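Harker Opens Its Doors, and Its Shoe Rack, to the Public

Visitors welcomed to August open day for a look at household robotics at an honest pace

Harker will hold an open day this August at its robotics workshop, where guests can watch a robot arm deal with a job most families gave up on years ago: the shoes by the front door.

The demonstration, known in-house as Vodoleo, centers on a low shoe rack, a black curtain and five pairs of shoes. There will be no dancing, no backflips and no dramatic music. 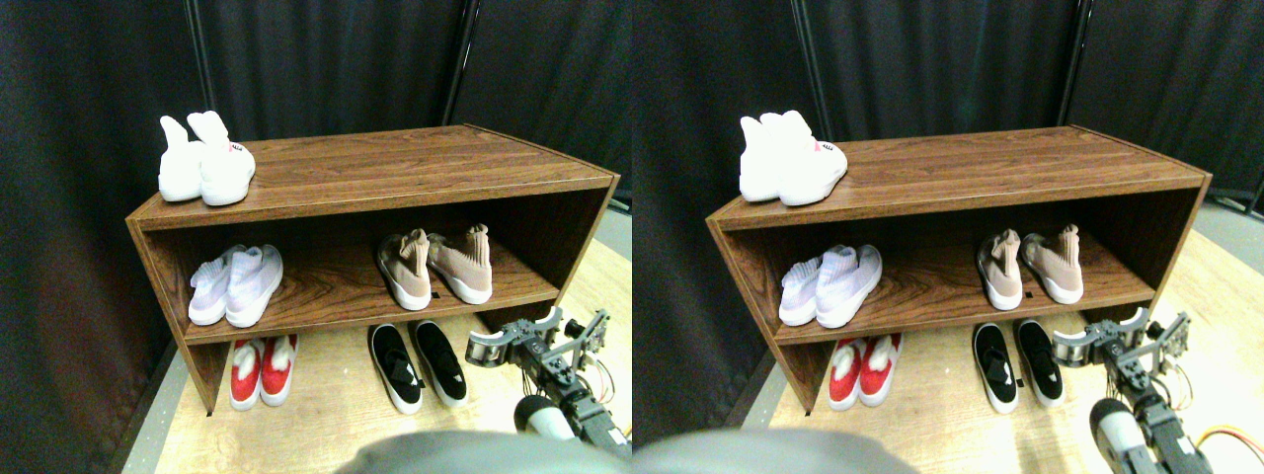 "People come in expecting the future, and we show them footwear," said Auður Briem, who leads the project. "Most of them stay longer than they planned. I think they start rooting for it."

Shoes are a fair test for a machine. They come soft, stiff, tall and flat, and they seldom stand the way anyone left them. The Vodoleo team has logged 3,537 practice runs to date – a figure Briem shares with pride and mild fatigue. 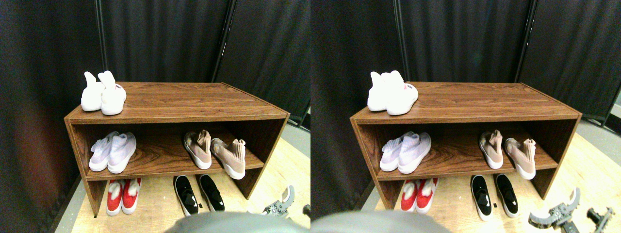 Sessions last 32 minutes and start at 10 a.m., with the final one at 4 p.m. Each group is limited to six people, partly for the view and partly because the workshop has one good bench. Engineer Iestyn Samuel will give the commentary and take questions, including the one about when the robot will do laundry. He has been asked it 134 times by his own tally and promises to look surprised.

A preview for neighbors drew a full room. "My kids have never watched anyone tidy up with that much interest," said Kári Brøndum, who attended with his family. "I've asked if they could take notes."
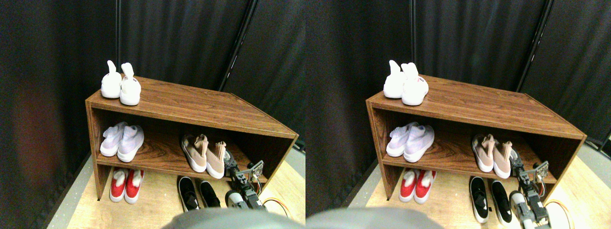 Guests may also try a hand-operated gripper at a side table, where Mikkel Sveinbjörnsson will be on duty with a box of old sneakers and plenty of patience. Coffee is provided. Admission is free, but places must be reserved through the Harker front desk.

Children under 12 should come with an adult. Shoes must be worn at all times and will not be sorted.

Press contact: Þórarinn Toft, Harker visitor office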